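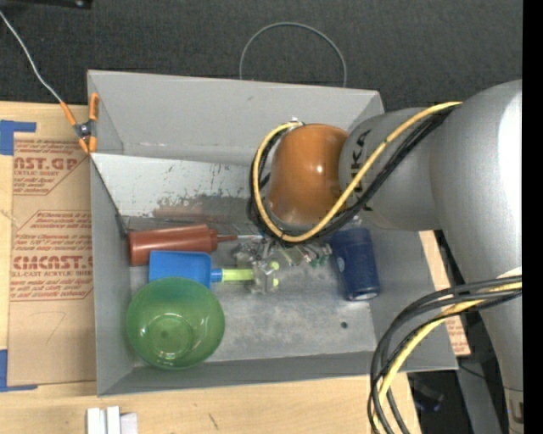 Figure 1. Bin cell with mixed objects and the KUKA arm over the right half of the bin.

Handout 4: Good practice for work at the bin cell
Course: Robot Cells in Practice, Grindden Technical College
Prepared by Kilian Steiner

Please read this handout before the first lab session in January. It does not replace the safety training, and it does not replace the cell's risk assessment, which hangs in the lab in a plastic folder. In the lab the folder has priority. If you find a difference between the folder and this handout, follow the folder and write me a message.

4.1 Which documents apply

For industrial robots the basic standard is ISO 10218. Part 1 is about the robot itself and part 2 is about the robot application, with the cell, the tool and the workpieces. Students often read only part 1. For our work part 2 is more useful, as the dangers in a picking cell come mostly from what we put around the arm: the bin, the cables, the gripper and the objects. For the method of risk assessment we use ISO 12100, which you know from Handout 2.

A standard does not tell you that your cell is safe. It tells you which questions must be answered and recorded. In the exam I will not ask for clause numbers, but I will ask you to say which document you would open first.

4.2 Before the arm is enabled

Walk to the table and look from the side, then from the front. The person who looks must be the same person who signs the start sheet.

Fixtures. The bin must not move when it is pushed by the gripper. In Figure 1 a spring clamp with orange tips grips the rim at the upper left corner. Test every clamp by hand. A spring clamp is quick to set and also quick to slip, so for any program with contact force we use a screw clamp or a bolted stop. Write on the start sheet which type was used.

Cables. Look again at the yellow cable and the black ones in Figure 1. They follow the arm, and at the lower right a thick black bundle crosses the front corner of the bin. Such a place belongs on your checklist. Move the arm by hand guiding or at reduced speed to both ends of its travel and watch three things: whether the cable becomes tight, whether it can catch on a rim, and whether it rubs on an edge. A cable which is fine in the home position can be too short in the last pose of the program.

Table. Only what the task needs should stay inside the reach of the arm. Sheets, small blocks and tools go to the shelf, or they are fixed and entered in the layout drawing. Layout drawings are in the Leitner folder on the course drive.

4.3 Choosing the objects

A test set should contain objects that are difficult in different ways. The bin in the figure holds a squeeze bottle on its side, a scoop with a yellow-green handle, a translucent green bowl and a heap of clear, crumpled plastic, with a dark navy-blue bottle further right. Clear and shiny material is hard for most depth cameras, and the scratched metallic floor of a bin can give false points as well. Do not take such objects out to make your result look better. If you remove one, say so in the report.

Bottles must be empty and closed. No glass, no blades, nothing under pressure. Nothing heavier than the limit on the gripper card.

4.4 Speed and presence

In manual reduced-speed mode the tool center point stays at or below 250 mm/s. One person holds the enabling device and no second person reaches into the bin, also not "only for a moment". If an object must be turned or picked up from the floor, release the enabling device, say "hands in" loudly, and wait for the answer.

Automatic mode is allowed only with the protective field active and all persons outside the yellow line. The first 20 cycles of a new program are watched by both partners without talking about other matters. After this one partner may write the log, but one always watches the cell.

4.5 The log

Each group makes 111 picks for the Bodavent exercise. For every pick, note the object, the result and the reason for a failure in your own words. "Failed" alone is not a reason. Failures are kept in the log, also the embarrassing ones. Last year a group deleted 40 lines which they thought were duplicates, and they had to repeat the whole series -- please copy the file first and edit the copy.

The cable package is inspected after every 3,000 cycles. The counter is on the Tuten panel, second page.

4.6 Preparation for the lab

Bring a signed copy of the start sheet and closed shoes. Read section 4.2 again and mark on a print of Figure 1 every place where you would check a cable or a fixture. We compare the prints at the beginning of the session.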